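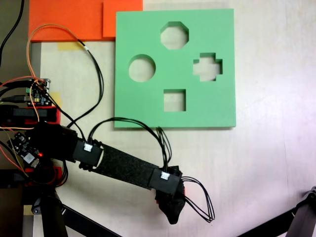
## Search drops records after upgrade to Zita 4 (Kerdale Toy Library)

**Status:** solved, notes kept for anyone else who hits it
**Opened by:** Stepan Kravchuk
**Setup:** Zita 4 on a small Linux box, two desk laptops, one Sturkalik label printer on USB

Hi all! First off, the new search in Zita 4 is a huge step up and I love it. Typing "puz" and watching the puzzles pop up while I'm still on the third letter is great fun, and our borrowers have started using the catalog laptop on their own, which they never did with the old one.

But we're missing things. We have 1,592 toys in the catalog and the item count on the admin page agrees with that. Search only knows 1,553. So 39 toys can be opened if you type the item number into the address bar, and they can be checked out and returned, but they never come up in search or in the category lists.

The one that got me looking was a shape sorter board, green foam, four cutouts (octagon, circle, cross, square). A parent asked for it by name, I typed "foam sorter" and got nothing. "Sorter green" gave nothing either. Its item page opens fine and looks complete.

### What I tried first

- Restarted Zita. No change.
- Restarted the whole box. No change.
- Cleared the browser cache on both laptops, then tried from my phone. Same result everywhere, so I stopped blaming the browsers.
- Admin > Maintenance > Rebuild index. It runs for 24 seconds, says "Done," and the search count is still 1,553. No error on screen.
- Opened the foam sorter record, changed one letter in the description, saved it, changed it back. Still missing.

The rebuild saying "Done" threw me off for a whole evening. I took it at its word!

### Log, part one

Turned logging up to verbose and ran the rebuild again. Most of it is page after page of "indexed ok," and then I found this:

```
index: batch 31 start
index: item skipped (donor field: invalid byte sequence)
index: item skipped (donor field: invalid byte sequence)
index: item skipped (donor field: invalid byte sequence)
```

Great, a real clue! Counted the skipped lines with grep and got 39. Exactly our missing toys.

So I pulled up the donor field on a few of them, and they all came from the same place. The Bañuelos family gave us a big pile of toys when their kids outgrew them, and in the old system the name was typed in on a Windows laptop. On the item page it looks perfectly normal, ñ and all. In the export file it comes out as `Ba?uelos`, with a little black diamond in my text editor where the question mark is.

That explains why editing the description did nothing. I never touched the donor field, so the bad byte stayed where it was.

### Log, part two: the fix

1. Made a backup. Admin > Backup > Full. Please do this one before anything else, I mean it.
2. Exported the donor column only, as CSV.
3. Checked the file:

```
file donors.csv
donors.csv: ISO-8859 text
```

4. Converted it:

```
iconv -f WINDOWS-1252 -t UTF-8 donors.csv > donors_fixed.csv
```

5. Opened the new file and looked for the name. Bañuelos, spelled right, every row.
6. Imported it with "Match on item number" ON and "Create new items" OFF. The second one is on by default, so watch out for it.
7. Rebuilt the index again.

Search count: 1,592. Typed "foam sorter" and there it was at the top of the list. I may have cheered out loud in the back room.

### Side problem with the labels

While I was in there I reprinted labels for the returned toys, and the Sturkalik put a blank box in the donor line. I figured it was the same bug, but the blank box stayed after the fix. The printer has its own character set setting, and ours was on "US basic." Hold the feed button until the light blinks 4 times, let go, and it prints a settings sheet. Then in the driver, under Text, pick UTF-8. The ñ prints beautifully now.

### Requests for the Zita folks

- Could the rebuild message say how many items were skipped? "Done, 39 skipped" would have saved me about two hours.
- A link from that message to the skipped items would be even better.
- Maybe check the encoding at import, when people move over from the old version. I bet other libraries have donors with accents in their names.

I still have the broken export and the verbose log and can attach both. Happy to test a patch too, we're closed to borrowers until noon most days, so I can break things in the morning and restore from backup before anyone comes in.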